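Every few months a relative asks me if they can buy a robot that does the dishes yet. Short answer, still no. Longer answer in this thread, based on the year I've spent putting kitchen chores in front of arms at Lennox.

The chore we use most is clearing up. Plate, ketchup, colander, cup, a bit of play food. You have done it thousands of times and have never once had to plan it.

Same table, same sort of stuff on it, three views:
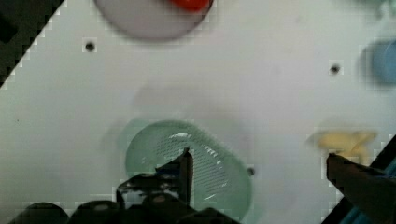
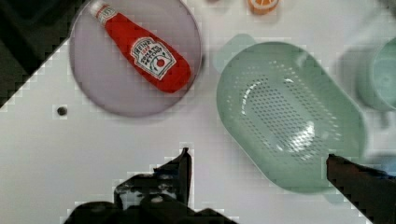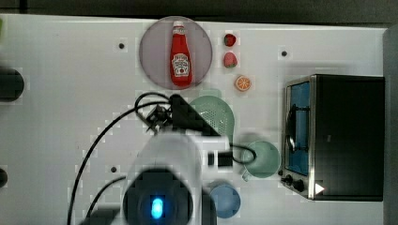 Ask someone who doesn't work on this which item is hardest and they say the bottle. It's heavy, it's slippery, it rolls. But a bottle on its side is a decent shape for two fingers. Close across the middle and lift.

The colander is worse. It has a thin rim, a curved wall, and a surface full of little holes that throws glare back at the camera. The arm has to get one finger inside and one outside, at the right height, and close without tipping it. A person does this by feel. Most arms do it by sight.

Numbers, for those who want them. Last spring we logged 1568 attempts at single pickups, all items mixed. 1286 ended with the item where it was supposed to go. That's 82 percent.

82 percent sounds fine until you chain it. Clearing a small table is eight or nine pickups in a row. If each one works four times in five, the whole job goes through clean less than one time in five. You would not keep a dishwasher that did that.

The misses weren't spread evenly either. Flat things and thin-walled things made up most of them. Plates are awful. There's nowhere to get under the edge, so you end up sliding the plate to the side of the table first, and now you have two skills to get right instead of one.

Speed is the other thing the videos leave out. Look for a small "4x" in the corner. Our arm took close to three minutes to clear a table my kid clears in 30 seconds when there's dessert coming.

People bring up factories. Fair enough. The Dimton plant near us has had arms packing cartons for years and they hardly ever miss. The cartons are all the same carton, though, and they show up in the same spot facing the same way. Swap the carton and someone has to come in and set it all up again.

The in-between case is small shops. Pleter, a parts supplier I visited in January, has one arm sorting returned fittings into bins. It does 200 an hour. A person there does more than that, but the arm runs overnight and nobody liked that job. They leave it a bin for anything it isn't sure of, and somebody goes through that bin in the morning.

I think that's the shape of it for a while. The machine does the dull middle of the job and passes the odd ones to a person. It works in a shop, where there's a morning shift. It works less well in a kitchen, where the person is you and you wanted to be on the couch.

Price, because it always comes up. Prarico lists a basic arm at $3000. That gets you the arm. Cameras, a computer that can keep up, a stand and your evenings are all extra.

What has changed is how new tasks get added. Two years ago a new object meant weeks of work on our end. Now we show the arm the task by hand a couple hundred times, train overnight, and it's usually passable the next day. Passable, and then slow going from there.

So if you're shopping this year — get a good dishwasher and a robot vacuum. Both do one thing and they do it while you're out.

Next on our list is putting things away in a drawer. I'll post the numbers for that when we have enough runs, good or bad.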